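3.2 Zeichenkettenlänge und Bereinigung der Freitextspalten

Die aus Callport exportierten Arbeitsmappen enthalten je Vorgang eine Zeile mit Raumkennung, Objektbezeichnung, Zustandscode und einer Bemerkung in freier Form. Für den Abgleich mit dem Bestandsverzeichnis Conton müssen Raumkennung und Objektbezeichnung zeichengenau übereinstimmen. Im Rohbestand von 681 Zeilen gelang die Zuordnung über SVERWEIS mit exakter Übereinstimmung in 493 Fällen. Die verbleibenden Zeilen wurden vor jeder manuellen Korrektur auf formale Ursachen geprüft.

Als erstes Kriterium diente die Differenz zwischen der Länge der unveränderten und der geglätteten Zeichenkette, berechnet als =LÄNGE(B2)-LÄNGE(GLÄTTEN(B2)). Ein Wert größer null zeigt führende, nachgestellte oder mehrfache innere Leerzeichen an. Geschützte Leerzeichen (Zeichencode 160) werden von GLÄTTEN nicht erfasst und mussten vorab mit WECHSELN(B2;ZEICHEN(160);" ") ersetzt werden. Steuerzeichen, insbesondere Zeilenumbrüche aus mehrzeiligen Eingabefeldern, wurden ebenfalls durch einfache Leerzeichen ersetzt. SÄUBERN allein erwies sich als ungeeignet, da die Funktion den Umbruch ersatzlos entfernt und benachbarte Wörter verschmelzen lässt.

Das zweite Kriterium betrifft die Schreibweise der Objektbezeichnung. Die Erfassenden verwendeten für gleichartige Gegenstände unterschiedliche Komposita, teils mit Bindestrich, teils getrennt geschrieben. Für jede im Rohbestand vorkommende Variante wurde in einer Hilfstabelle die Vorzugsbenennung hinterlegt.

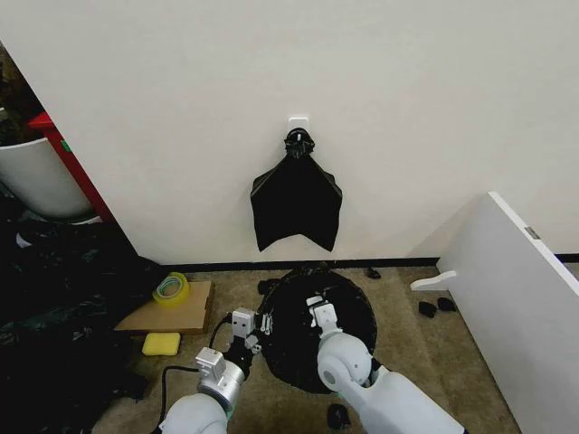 Abb. 4: Schwarzer Müllbeutel an einem Wandhaken.

Die Hilfstabelle wurde von zwei Personen unabhängig voneinander angelegt und anschließend zusammengeführt. Abweichungen entschied Zyanya Salinas nach den Benennungsregeln des Verzeichnisses. Groß- und Kleinschreibung blieb unberücksichtigt, da SVERWEIS sie nicht unterscheidet - eine Prüfung mit IDENTISCH erfolgte nur für die Raumkennungen, deren Endbuchstabe in Conton bedeutungstragend ist.

Ein Sonderfall ergab sich bei den Bemerkungen. Das Importmodul Pindar begrenzt Textfelder auf 400 Zeichen und schneidet längere Einträge ohne Meldung ab. Betroffene Zeilen ließen sich vor dem Import über =WENN(LÄNGE(E2)>400;1;0) kennzeichnen. Gefunden wurden 25 Einträge. Sie wurden am letzten Satzende vor der Grenze geteilt und der Rest in eine Folgespalte übernommen. LÄNGE zählt dabei Leer- und Satzzeichen mit; Zahlenformate bleiben außer Betracht, so dass eine als Datum formatierte Zelle die Länge der zugrunde liegenden Seriennummer liefert. Datumsangaben wurden deshalb vor der Längenprüfung mit TEXT umgewandelt.

Sämtliche Formeln stehen in einem eigenen Blatt, das die Rohdaten nur referenziert. Die bereinigten Werte wurden als Konstanten in die Zieldatei übertragen, um Neuberechnungen beim Öffnen unter Quezada zu vermeiden.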